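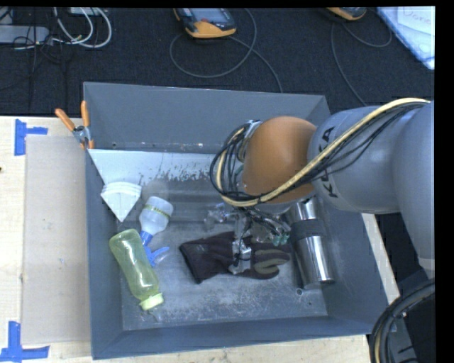 *A glove, a steel tumbler or thermos and something clear and crumpled, all sharing one gray bin.*

I would like to make a case for the big open metal bin with sloping sides and no compartments whatsoever. I have owned drawer organizers. I have owned the stacking trays with the little removable walls, and a wall rack with an outline painted for every tool, and a set of 4 matching canvas cubes that looked wonderful until September. The bin beats them all, and I think most homes and workshops should have one!

My own came out of a closing sale at a bakery supply shop in Tirnville, and it lives on the bench by the back door. Everything that comes in with me goes into it. Gloves, cup, tape measure, the plastic bag the screws came in, the mail if my hands are full. By evening it holds a fair portrait of the day, and emptying it takes two minutes (I have timed this, in a spirit of great excitement, more than once).

What I love first is the depth. A tray on a bench is only a suggestion, and things slide off it or get parked next to it. A bin with real walls means it. You can toss a pair of gloves from the doorway, and they stay where they land. Sloping walls are better still, as the small stuff slips down toward the floor of the thing and you can sweep it up with the side of your hand. Try getting a washer out of the corner of a square plastic tub with cold fingers and you'll see why I feel strongly on this point.

Then there's metal. I know the arguments for plastic: it's lighter, it's quieter, it comes in sage green. But a metal bin lets you hear what you've put down. A steel cup makes one sound, a key makes another, and a glove makes none, so gloves are what I lose and keys are what I find. Metal also gets scratched, and I've come around to thinking that's a point in its favor. Once the floor of a bin is scuffed and clouded over, you stop protecting it. You put the muddy thing in. You put the heavy thing in. A storage box that has to be kept nice is one more item on the list of things to keep nice.

The usual complaint is that one big bin becomes one big mess. I hear this from tidy people whose opinions I respect, and I'll grant them half of it. A bin with a lid becomes a mess, always. So does a bin on the floor, or under a table, or on a high shelf. An open one at waist height, though, is something you look straight down into every time you pass, and a glove lying in the middle of it with a tumbler beside it is impossible to ignore. You see two things that belong elsewhere and you take them there. I can't say the same for my labeled drawers at the old place on Anberg, where one marked CABLES held, when we moved, no cables.

Size matters too. Mine is large enough for a day's worth of stuff and too small for a week's, and I'd guard that limit fiercely. When a sleeve hangs over the rim, it's time. Please don't buy a second bin to catch what the first one can't hold!

And the stray bits of packaging deserve a word, the clear wrappers and bags that are so hard to spot against gray metal. They are the one real weakness of my system. I run a palm over the bottom before I call it empty, and there's usually something there.

If you're tempted, look at used kitchen and shop equipment before anything sold as storage. Dents are fine. Sharp rims aren't, so feel along the edge first, and set it on a wooden bench if you've got one, where it makes a good deal less racket.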